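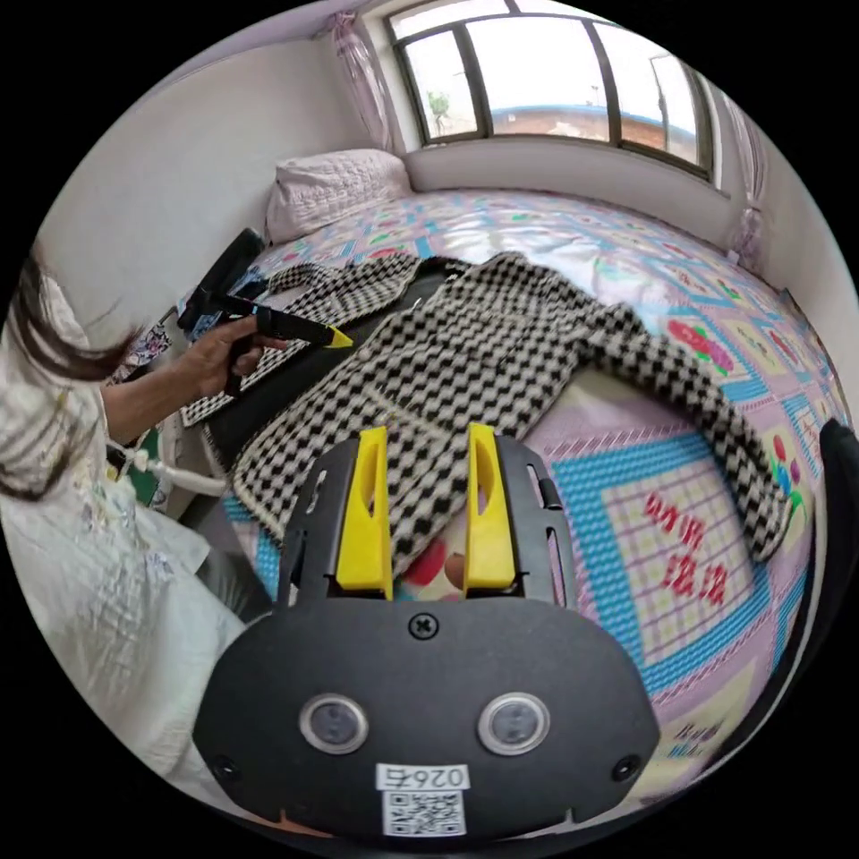

The right-hand gripper over the houndstooth garment, sleeves still spread out on the bed.

Blog > Robot learning > Folding notes

I promised in April to write about our cloth results, and on Wednesday evening I finally sat down with the numbers. We train a policy only from hand-held gripper recordings, and the question for this round was simple: does it help if we throw away the slow parts of a demonstration before training?

By slow parts I mean the moments when the fingers are open over the cloth and the person is still deciding where to pinch. Sleeves are the worst for this. With a long sleeve lying diagonally, I have seen pauses of up to 50 frames before the fingers close. The policy learns these pauses very well, and then it hovers and does not go down.

We had 1451 demonstrations after cleaning. Oduor Mussa wrote the filter, which we call Zamine. It looks at the speed of both grippers and cuts a segment only when both are nearly still. My first version looked at one gripper only, and this was a mistake - it removed the parts where one hand holds the cloth and the other one waits for it, and the policy forgot how to hold.

With the filter on, the folding test on the Olex arms finished 43 sleeves without a second try. I am content with this, but the collar side is still bad. Patterned cloth is also harder for us than plain cloth, especially when the bedspread has its own pattern. The edge of the garment is then difficult to find, and in 4 trials the fingers took the bedspread together with the sleeve.

Suominen asked me if a depth sensor would solve it. Maybe, but I would like first to try more bedspreads in the training data. In Mutorville we have two rooms for recording, and the beds there are too similar to each other.

Next I will compare the filter with simple speeding up of the recordings. The code needs some tidying before I can share it.

Filed under: manipulation, cloth, imitation learning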